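Print this page | E-mail this page

Home > Guides > Play Kitchen > Setting the Table

Section 2: Laying Out Your Dondell Play Table

Now the fun part! You've unpacked everything and wiped it down, and you get to turn a bare tabletop into a kitchen. Kerstin Sjöberg, who tested this layout with her own kids, likes to let the youngest cook choose where the first plate goes.

1. Clear a flat surface at a height your child can reach without climbing.

2. Put the biggest plate down first, toward the far edge. Everything else finds its place from there. 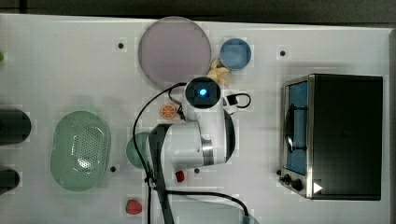 Plates come before bowls, and bowls come before food. A light, plain surface is lovely for this, as the colors really sing on it – look how well the big purple plate stands out against the white, with the orange slice and the little green bowl nearby. Leave the middle of the table fairly open so there's room for stirring, serving and all the important business of soup.

3. Set out the bowls with a hand's width between them. Small fingers need the space!

4. Add the play food last. Loose pieces on the table are fine, and half the joy is gathering them up for a recipe.

Note: If you own the Magnusson add-on food box, start with a few pieces and keep the rest back. You can swap in new ingredients when lunch turns into dinner (it will, usually within minutes). 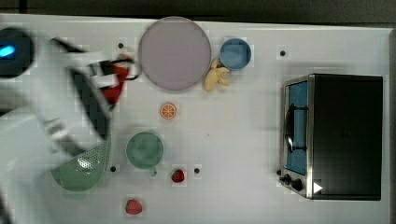

5. Keep the colander close to the front. It gets used for everything – washing fruit, draining pretend noodles, wearing as a hat – so it should be easy to grab.

6. Let your child move things. The layout is only a starting point, and theirs will be better.

CAUTION: Play dishes are for pretend cooking only. Never put them on a stove or in an oven or microwave.

CAUTION: Check all pieces for cracks before each use and throw away any that are damaged.

Next: Section 3, Washing and Storing

Contact Dondell | Copyright Dondell | Back to top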